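자동화 트러블슈팅 > 그리퍼/핸드 > 해결 대기
조회 3,743 · 공유 23 · 댓글 4

거치대에 폰 올리는 작업, 그리퍼가 자꾸 중간에 놓아버립니다

작성자: Ramiro Tejada
2019년 12월 15일

지난번 티켓이 자동으로 닫혀버려서 새로 올려요. 앞 내용 못 보신 분들 계실 테니 다시 적습니다. 저희 셀은 Moltis 팔에 두 손가락 그리퍼를 달고, 매트에 있는 스마트폰을 집어서 거치대에 세우는 작업을 해요. 셀 이름은 그냥 Soler라고 부릅니다(로그에 SOLER로 찍히는 게 그거예요).

증상은 이래요. 집는 건 잘 집어요. 들어 올리는 것도 괜찮고요. 그런데 손목을 돌려서 폰을 세우는 구간에서 손가락이 갑자기 풀려요! 완전히 열리는 건 아니고 한 3mm쯤 벌어졌다가 다시 닫히는데, 폰은 이미 미끄러진 뒤죠. 운 좋으면 매트에 툭 떨어지고, 운 나쁘면 거치대 모서리에 화면부터 부딪힙니다. 374번째 사이클에서 처음 그랬고, 그 뒤로는 띄엄띄엄 나오다가 어제 오후에는 연달아 터져서 결국 비상정지 눌렀어요.

로그에 남은 건 이게 전부예요.

SOLER grip: target hold / actual open
SOLER grip: current drop
SOLER grip: recover, no object

에러 코드가 없어요. 컨트롤러는 자기가 정상이라고 생각하는 거예요. 이게 제일 짜증 나는 부분입니다 ㅠㅠ

여태 해본 것들 적어볼게요. 우선 파지력을 한 단계 올렸어요. 별 차이 없었고, 더 올리자니 화면이 걱정돼서 원래대로 돌려놨습니다. 손가락 안쪽은 알코올로 닦았어요. 닦은 직후에는 멀쩡해서 와 잡았다! 했는데 점심 먹고 오니 또 떨어뜨리더라고요. 그다음에 손목 회전 속도를 절반으로 낮췄더니 빈도가 확 줄었어요. 없어지지는 않았고요. 펌웨어는 Carmela Benítez 씨가 이전 버전으로 한번 내려봤는데 똑같아서 다시 올렸습니다. 비전 쪽도 의심했는데 파지 위치는 매번 괜찮게 잡혀요. 놓치는 순간에는 비전이 관여도 안 하고요.

현재 매트 쪽은 이 상태예요. 금 간 폰도 한 대 그대로 있습니다.

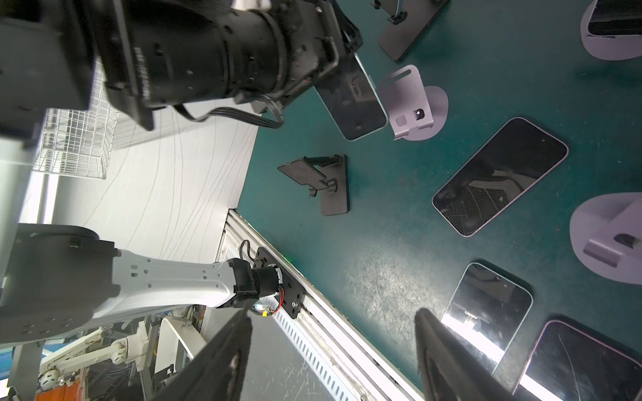
Gonzalo Carretero: 속도를 낮췄을 때 줄었다면 저는 파지력보다 손목을 지나가는 케이블부터 보겠어요. 회전할 때 당겨지면서 그리퍼 전원이 순간적으로 빠지는 거 아닐까요? 전원 끈 상태에서 손으로 손목을 돌려 보면서 커넥터가 움직이는지 확인해 보세요.

이 답글 받고 바로 해봤어요. 작업 멈추고, 전원 내리고, 잠금 걸고요. 천천히 돌려보니까 한쪽 끝까지 갔을 때 그리퍼 커넥터가 살짝 들리는 느낌이 있어요. 손끝으로 겨우 느껴질 정도라 확신은 못 하겠는데, 반대쪽으로 돌리면 안 그래요. 그리고 로그를 다시 뒤져보니 떨어뜨린 게 전부 그 방향으로 돌릴 때였어요. 왜 이걸 먼저 안 봤을까요...

일단 케이블 고정 위치를 조금 뒤로 빼서 여유를 줬고, 커넥터는 뺐다가 다시 꽂았어요. 그 상태로 폰 없이 빈 손으로만 돌리고 있는데 아직 current drop은 안 나왔습니다. 빈 손이라 부하가 없으니 믿을 건 못 되죠. 새 케이블은 Areo에 주문 넣어놨고, 올 때까지 폰 들고 하는 작업은 중지예요. 화면 깨진 폰은 그리퍼로 집지 말고 장갑 끼고 손으로 치우기로 했습니다. 손가락 패드에 유리 가루 박히면 원인 찾기가 더 힘들어지니까요.

여쭤보고 싶은 거 두 가지요. 그리퍼 전류가 떨어지면 팔도 같이 멈추게 인터록을 걸고 싶은데, 폴링 주기를 어느 정도로 잡으시나요? 지금은 너무 느려서 폰이 떨어지고 나서야 멈춰요. 그리고 케이블 교체 후에 몇 사이클쯤 돌려봐야 해결로 닫아도 될까요? 저는 2,000 사이클 생각 중입니다.

상태: 부품 대기
태그: #그리퍼 #파지실패 #케이블 #인터록

댓글 4

Severino Arroyo
저희도 똑같은 증상 있었어요. 커넥터 말고 케이블 안쪽 선이 끊어지기 직전이었는데 겉은 아주 멀쩡했습니다. 교체한 케이블 버리지 말고 굽혀가면서 저항 찍어보세요.

Carmela Sepúlveda
폴링으로는 아무리 줄여도 늦어요. 그리퍼 쪽에 디지털 출력 남는 거 있으면 팔 컨트롤러 정지 입력에 바로 물리는 게 나아요. 단, 이건 공정 정지용이고 사람 보호하는 안전 회로랑은 꼭 따로 두세요.

Ramiro Tejada
오 출력 하나 남아요! 케이블 오면 같이 배선해 볼게요. 안전 회로는 안 건드리겠습니다. 저항도 찍어서 올릴게요.

Gonzalo Carretero
2,000이면 괜찮아 보이는데 문제 나던 회전 방향을 일부러 많이 섞으세요. 속도도 원래대로 돌려놓고요.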